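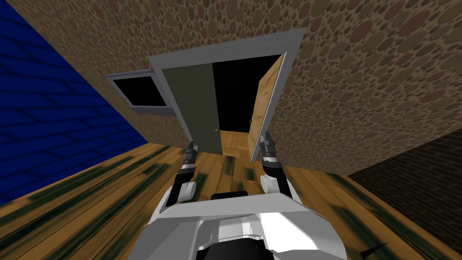 Money, mostly

October 2, 2024
By Atieno Mosoti
Filed under: Lab diary, Equipment
4 min read

Budget day again. Got in early, made tea, opened the spreadsheet and looked at the same row I was looking at last night. Mobile base with two arms, one unit. The number next to it is still too big.

The plan in July was simple. Buy one two-armed robot from Cunport, put it in the back room, teach it to get through doors, show the people at Nyaga. They run the care homes, they want something that can take a linen cart down a corridor at night, and every corridor in every one of their buildings has doors in it. So doors first, cart later. I still think that's the right order.

Cunport sent the revised quote this morning. The robot price held. The grippers have gone up, and the service plan is now a separate line instead of being folded in. Delivery is 38 weeks from the order. I read that twice. If I sign this month we don't have a machine on the floor until well into next summer, and the Nyaga money has to be spent or handed back before then.

Called Zornix after that. They don't sell anything that tall, but they rent. A rental arm on a fixed stand would be here in 8 weeks. One arm, no base. It can turn a handle and that's all it can do, because it can't follow the door through. I asked whether two of them could be put on a cart. The man on the phone said people had done it. He didn't say it had gone well.

So most of today was spent on what we can do with no hardware at all, and that comes down to how much simulation we can pay for. We have been using Cimirel on the small license, which gives us 10 rooms at a time. Fine for trying things out. For proper training I want 500, all different – walls, floors, how far the door is already open, which side it's hinged on, how low the handle sits. The wall patterns look awful, blue brick next to brown pebbles next to more brick, and I've stopped caring. I want the thing to look at the door and ignore the wallpaper. Nyaga repaints its hallways whenever a manager changes.

The bigger license costs less than the gripper increase. I wrote that on a sticky note and put it on the monitor.

Spent an hour before lunch going through door approaches with the sound off. What I keep checking is where the grippers end up once the door is open. Reach matters for the purchase and it's hard to judge off a data sheet. The longer arm option adds a good deal to the Cunport quote and I had it in the budget as a maybe. I wanted to be able to cross it out. I couldn't. The width of the body is bothering me too, and I've asked Cunport for the shoulder measurement with both arms out in front, which isn't in any of their documents. They give it with the arms folded. It is never going to open a door with its arms folded.

Lunch at the desk. Cheese roll, bad.

Afternoon I split the spreadsheet in two. First sheet is this year: the Cimirel license, a second graphics machine, and a plain interior door with frame and handle from the builders' yard so we have something real to measure against. I'd like two doors, one hinged each way. They cost almost nothing compared with the rest, and I had forgotten to include them at all in the first version, which is embarrassing for a project about doors. Second sheet is next year: the robot, the longer arms, the spare gripper set, the service plan, floor marking, and something for the power in the back room. The outlets in there are old.

Then the question of asking Cunport to hold the price. A deposit might do it. I don't like paying a deposit on a thing I haven't seen working in the size we need, but I like the next price rise even less. Drafted the email, left it unsent.

Still to do:
– call Nyaga and ask if a deposit counts as spent
– get the Cimirel quote in writing
– measure the back room doorway, including the frame
– find out who pays for insurance during delivery

Left at six. Sheet one adds up. Sheet two doesn't yet, and I'll look at the service plan again in the morning.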